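Beltau Robotics Club
Friday, April 20, 2018

OK, we have a budget! An actual approved number! 3,000 pounds for the kitchen-handling project, to be spent before the new lot start in September. I've been grinning at a spreadsheet all morning and I'm going to post the plan as I go, mainly so that people who have bought this sort of kit before can shout at me while there's still time.

—

For anyone new: we want a small arm at the Urncombe workshop that can pick up ordinary kitchen things and put them down somewhere sensible. Spoons, bowls, lids, mugs. Nothing hot, nothing sharp, no cooking. Laying a table would make me very happy indeed.

—

First decision, and I went back and forth on this for weeks. Arm first or gripper first? Everybody wants to buy the arm first (so did I, they're lovely!). But the arm eats most of the money, and if the fingers can't hold a spoon you've got a very expensive pointing device.

—

So we're doing hand-held grippers first. You hold the thing yourself, squeeze, pick stuff up, and the camera on it records what the fingers are doing. All the learning about grip and finger shape happens before we've spent a penny on motors. And it's such good fun, you feel like a crab.

—

Numbers so far. 200 pounds set aside for hand-held grippers: filament, screws, inserts, pad material, a bit over for the ones we ruin. We're building 2 to begin with. If both get used every week I'll find the money for a third.

—

Pads deserve their own line in the budget and I wish I'd known that at the start. I had them lumped in with "sundries". They're a consumable! You stick them on, they flex, edges start to lift, you replace them. I've now got a row for pads and a row for the glue, and the glue row is bigger than you'd think.

—

Someone asked about printing the fingers or buying them. Printing, every time, at this stage. We've changed the shape 3 times already and each change was an evening and a bit of plastic. A bought pair is a nicer object, but you'd be stuck with whatever angle they chose for you.

—

The arm, then. Two quotes in. Acheampong will do a refurbished one with the controller, and the quote is beautifully clear: each cable listed, delivery listed, what happens if it arrives dead listed. Arkov are offering a newer model with a longer reach, but the mounting plate and the emergency stop are both "available on request", so I've requested, and I'm waiting.

—

Tip for anyone comparing quotes: make one sheet with the same rows for everybody and don't let a supplier skip a row. Arm, controller, stop button, mounting plate, cables, delivery, spares, software licence (is it yearly??). The Arkov one looked much cheaper until I'd filled in four of the blanks with guesses.

—

Reach is the other thing I'm dithering over. Our table isn't big. I marked out the shorter reach with masking tape and a bit of string, and it gets to everywhere I'd want to put a bowl, except the two far corners. Can I live without two corners? I think I can live without two corners.

—

Payload I've stopped worrying about. A full kettle is out of scope and everything else on our list is light. The gripper has to come off the allowance too, remember, plus the camera, plus whatever bracket you bodge to hold the camera. Weigh the lot on kitchen scales before you read any spec sheets.

—

Please, please budget for the table. I left it out of the first draft completely. An arm needs bolting to something that won't wobble, and our present one is a nice wooden table that I don't want to drill holes in. So there's now a row for a steel base, and the wooden top stays for the hand-held work.

—

Things I've cut, with a heavy heart: the second camera, the fancy tool changer, the rolling cabinet. The tool changer hurt. I'd already watched all the videos.

—

Things I refuse to cut: the stop button, a spare power supply, and a proper box of mixed kitchen bits from the charity shop. That last one is the cheapest row on the sheet and the one I'm most excited about. Thick handles, thin handles, shiny, dull, all of it. Wooden spoons are a great starter, by the way. Long, light, and you can try the handle or the bowl end and they're quite different jobs.

—

Asked in the replies: why not hire an arm for a month? I did look! By the time you add transport both ways and a deposit, a month's hire takes a painful bite out of the budget, and we only meet one evening a week. If you can work full days on it then do get a hire quote, it could come out very differently for you.

—

Next on my list is chasing Arkov for that mounting plate price, then a final sheet goes up here with every row filled in. If you've owned a refurbished arm, tell me what wore out first, I want to get the spares row right. And if you've found a pad glue that stays put, I will be your friend for life!

—

Spent this evening with the gripper and the charity shop box. Still on spoons, still loving it.
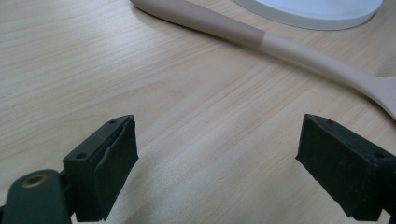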